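Community > TV & Streaming > Serials & Soaps

Lost track of Clollero after the wedding episodes, where do I pick it up?

Posted 9 March 2025 by teacup_rerun
4 min read 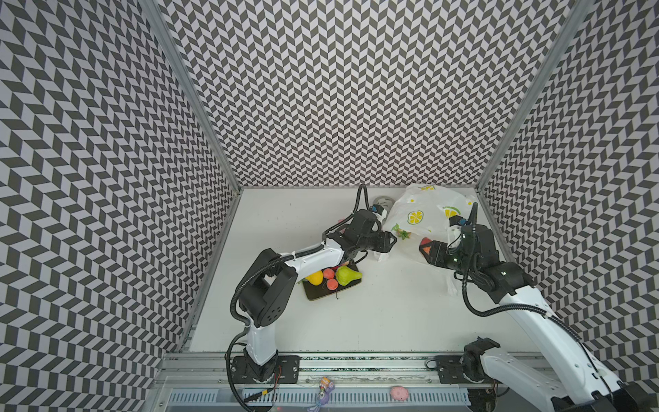
Two robot arms at a white table, black-and-white zigzag walls behind.

Hi everyone, hoping somebody who keeps up with Clollero better than I do can help me out. I watched it faithfully with my mom right up to the double wedding, and then in November I changed shifts at work and fell completely off the wagon. When I last saw it, the older brother had just found the letter in the sewing box, the grandmother was refusing to eat at the same table as the new bride, and the lawyer had gone off to Drukholm with the house papers in his bag.

I tried to jump back in this week and I didn't understand a thing! The bride is running the bakery now?? The grandmother is calling her "daughter"? And there's a woman in a green scarf who everybody seems to be scared of, and she never gets introduced, she just walks into rooms and people put down their cups.

So I have two things I'd love help with. Is there a good episode to start from so I don't have to watch all 39 that I missed? And is the version on Suko the same as the one on regular TV? The episodes look shorter on there and I could swear the one I watched ended in the middle of an argument. I don't mind spoilers at all, spoil away. My mom does mind, so I'll keep the page away from her.

I have the basic Suko plan if that matters. Dubbed is fine, I fold laundry while I watch and I can't be reading subtitles.

marigold_channel

Oh you picked a rough stretch to miss, but also kind of a slow one, so you're in luck. A lot of it is the court case about the house and they repeat the same hearing over and over with different music.

I'd start with the one where the bakery catches fire. It's called "Ashes" in the episode list. Everything you're confused about comes out of that one. The bride goes back in for the grandmother's recipe book (it's not even a big fire, but they play it in slow motion forever) and after that the old lady can't stay mad at her. She hands over the bakery keys maybe two episodes later, in the hospital hallway, and yes I cried.

The woman in the green scarf is the lawyer's first wife! He told everyone she was dead. She followed him back from Drukholm and she has the real house papers, the ones he took were copies. People are scared of her because she knows about the letter, and the letter says the older brother isn't the father's son. They do introduce her properly, it's just at the very end of an episode after the credits start, so half the people watching missed it. I only caught it because I was too lazy to get up and find the remote.

You can skip anything with the cousin's singing contest. It goes on for 6 episodes and he loses and then he never mentions it again. My sister likes those ones but she's wrong.

About Suko I'm not sure, I watch it on TV with the commercials like an old person.

pausebutton

just watch the recaps

slowburn_sofa

Adding to what marigold_channel wrote, which all matches what I remember, except the keys scene is three episodes after the fire.

On the Suko part — they're the same scenes, cut up differently. The TV broadcast fills an hour with ads, and Suko splits each one into two parts of 30 minutes or less. That's why yours stopped in the middle of the argument. The second half is its own entry in the list, and if you have autoplay switched off it just sits there and you think the episode is over. I did the same thing with Radwan last year and watched only the first halves for a good while before I figured it out. I thought it was a very artsy show.

It also means the numbers don't line up. If somebody on a forum tells you to watch a certain episode number, ask them whether they mean the TV number or the Suko number. Going by the title is safer, both parts keep the same one.

For the dub, go to the audio menu once the episode is playing. The setting on the main page didn't stick for me. The dub runs 12 episodes behind the subtitled version at the moment, so you'll reach a point where the English just stops being offered. You've got plenty to get through before then, and if you skip the singing contest like marigold says you'll still have the whole trial ahead of you. The grandmother's dub voice changes partway through the trial, by the way. The new one is a lot younger and it took me a while to get used to her.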